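Wunska Robotics Club: Frequently Asked Questions

Last updated November 2, 2018

We collected here the questions which parents and new students ask us most often. If your question is missing, please write to Usha Mudaliar at the club desk or ask any of us at practice.

Who can join the club?

Any student of the school from grade 7 and up. You do not need to know programming. When Danylo Hordiienko came to us he had never written one line of code, and now he takes care of all the arm software.

When do you accept new members?

In September, and again after the winter break if there are free places. If the club is full we put your name on a list and we write to you in the order of the list.

How much does it cost?

The fee is 50 dollars for the school year. It covers small parts, cables and printing of plastic pieces. Travel to the competition is paid separately. If the fee is a problem for your family, please speak with Usha in private. We do not discuss this in front of the group.

What is Denis?

Denis is the name of our household task project. Older members chose the name before most of us came, and there are several stories about why. The goal is that a two-armed robot can do simple work in a home: pick up things from a floor, put them in a basket, bring the basket to a different room.

Is Denis the same as the Brinitden competition?

No, but they are connected. Brinitden is the competition where we go in spring, and one part of it is a home task round. What we learn in Denis we use there. You can be in the project and not go to the competition, it is your choice.

Does the robot work by itself?

Sometimes yes, sometimes no. New tasks are always started by remote control. A student moves the arms, we record the movements, and later the robot tries to repeat them from the recordings. For easy tasks on a table this goes quite well. For tasks on the floor we are still at the beginning, and many attempts must be deleted.

Why do you record the same task so many times?

When the object is soft, it never lies the same way two times. A cup is always a cup, but a towel can have any shape. The program has to see many different shapes before it can choose a good place to grip. Ustyna Polishchuk keeps the table where we write the result of every attempt. Please fill in your row before you go home, also if the attempt was bad. Bad attempts are useful to us.

Can I drive the robot in my first week?

Not in the first week. Every new member first does 3 short trainings with Taner Keskin: the stop button, the charging of batteries, and how to stand near the arms. After this you can drive with an older member beside you.

Is it safe?

The arms move slowly in student mode, and one person always holds the stop button and does nothing else at that time. Long hair must be tied, and no scarves or loose sleeves please. In seven years we had one pinched finger, and it was at the door of the supply closet.

Which rooms do you practice in?

Most work is in the club room. For Denis we also need real rooms, and the Dmytriv guest house lets us use theirs when there are no guests. The kitchen is the easiest. The bathroom is the hardest, and new members are often surprised by this. 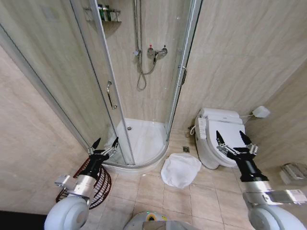

In a small room the arms have little space to turn, so the driver must plan where each elbow will go before moving the base. Glass is also difficult for us. The depth sensor often looks through it and gives a wrong distance, and shiny metal confuses it too. Nazar Marchuk wrote a short guide about this, "Glass, Tile and Chrome", which is in the shared folder. Please read it before you ask for a turn in the bathroom.

Do we have to clean up after practice at the guest house?

Yes. Everything goes back where it was. Take a photo with your phone when you arrive, it helps a lot at the end.

What should I bring?

A notebook, a water bottle and indoor shoes with clean soles. A laptop is good but not required, we have 2 which you can borrow.

Can parents come and watch?

Yes, you are welcome in the club room on any practice day. For the guest house please ask first, as the rooms are small and only the working group fits inside.

My child missed some practices. Is it a problem?

It is not a problem for the club room. For the competition team we ask that you tell Taner before the practice and not after it, so he can give the driving turn to another student.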